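Packing your Skamberg carry-on for customs

I fly with this bag every January, so these steps are the ones I use myself.

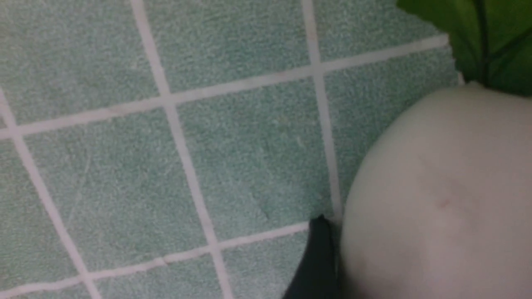 1. Unzip both halves and lay the bag flat.
2. Put medicines in the top pocket, in their original boxes – with the prescription folded on top.
3. Receipts go in the lid sleeve. It holds 40 sheets, and I've never filled it.
4. Set the lock: hold the pin for 6 seconds, then dial your code.

Note: food rules change a lot, so check the arrivals page for your country before you pack any cheese or fruit!

Caution: don't lock the bag until you're past screening. I did that once at Ziddale and lost 2 hours.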